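4. Setting up your Metetti for the first time

Okay, you've unpacked everything and (I hope) kept the foam corners, so let's get some water softened. I've put in more of these units than I care to admit, and I wrote this section the way I'd talk you through it over the phone. Read it once all the way through before you pick up a wrench. It's long, but most of it is quick stuff.

You'll need an adjustable wrench, a bucket, an old towel, a tube of the silicone grease that came in the small parts bag, and one 40-pound bag of salt pellets. Please get pellets and not rock salt! Rock salt leaves a brown sludge in the bottom of the tank and you will be scooping it out by hand next April.

4.1 Before you connect anything

1. Find your main shutoff and close it all the way. Open the lowest faucet in the house and let it run until it quits.

2. If you have an electric water heater, switch it off at the breaker. Gas heaters get turned to the pilot setting.

3. Stand the softener where it's going to live and check that it doesn't rock. There are two leveling feet at the front. Turn them by hand, a quarter turn at a time.

4. Look at the arrows molded into the valve head. One points in and one points out, and they are easy to miss in a dark basement. Shireen Molefe, who edits these manuals, made me promise to say this twice, so I'll say it again in 4.2.

CAUTION: Don't put the unit anywhere that freezes. A cracked resin tank isn't covered by the warranty and I can't talk anybody into making an exception.

4.2 Hooking up the bypass and the hoses

5. Put a thin film of silicone grease on the four O-rings. Thin! If you can see white, wipe some off. Never use petroleum jelly here, it makes the rubber swell.

6. Push the bypass valve straight into the back of the valve head until it seats, then snap in the two plastic clips. Give each clip a tug.

7. Check the arrows again. Supply line to IN, house line to OUT.

8. Thread on both couplings by hand and then go a half turn with the wrench. If you lean on it harder than that you'll split the nut, and then you're driving to the store in wet socks like I did at my sister's place.

9. Run the drain hose to your floor drain or standpipe, leaving a gap of at least two inches between the end of the hose and the drain. Zip-tie it so it can't jump out. It will absolutely try to during the first backwash.

10. Attach the overflow tube to the elbow on the side of the salt tank. This one works by gravity only, so it has to run downhill the whole way and can't be teed into the drain hose.

NOTE: If you have the Pillay valve head (gray cap, round dial), your clips are metal and go in from the top. Everything else is the same.

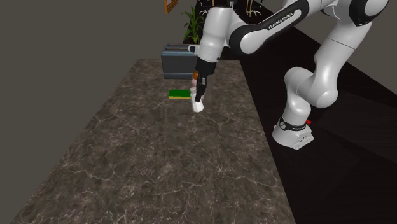 4.3 Letting the water back in

11. Set the bypass to BYPASS, then open the main shutoff slowly. Let that low faucet run until it stops spitting, and shut it.

12. Now move the bypass toward SERVICE, but only a third of the way. You'll hear the tank filling. Wait until the hissing stops before you open it the rest of the way. Going too fast here pushes resin beads up into your plumbing, and they look like tiny orange fish eggs in the bathroom sink.

13. Run your hand around every joint. A drip at a coupling usually wants another eighth of a turn. A drip at the bypass means an O-ring got pinched, so close everything up, take it apart and look.

14. Pour three gallons of clean water into the salt tank (first time only, the unit does this itself from now on), and then add the salt.

15. Turn the water heater back on. I forget this one myself about half the time.

4.4 Programming the control

Plug in the transformer and wait for the display to stop blinking. It'll show 12:00, just like every VCR I ever owned.

16. Press SET once and use the arrows to put in the time of day.

17. Press SET again for hardness. The control wants grains per gallon, and the number comes off your test strip or your city's water report. If your report gives you parts per million, divide by 17.1. My own well tests at 16 grains, so I just enter 16.

18. If you've got iron in the water, add four to the hardness number for every part per million of iron. Kekeli Mahama on our bench worked this out for our resin, so don't borrow the number from some other brand's manual.

19. Press SET a third time for regeneration. It comes set for 2:00 in the morning and I'd leave it there unless somebody in your house takes late showers. Water is unsoftened while the cycle runs.

20. Last one is the reserve, in gallons. A couple can stay at 1,000. For a big family, say six or seven people, go up from there, and the top of the scale is 4,000.

21. Hold SET until it beeps twice. If it beeps once, it didn't save and you need to go back to step 16. Sorry.

4.5 The first regeneration

Start one by hand by holding REGEN until the motor starts turning. The whole cycle takes a little under two hours, and you don't have to babysit it, though I do like to hang around for the first backwash to watch the drain hose. The water going down may be tea colored to begin with. If it's still colored at the end, run a second cycle.

NOTE: Your hot water will still feel hard for a day or two, until what's sitting in the heater gets used up. We get more calls about this than anything else.

Filter cartridges, if you ordered the pre-filter kit, are covered in section 5.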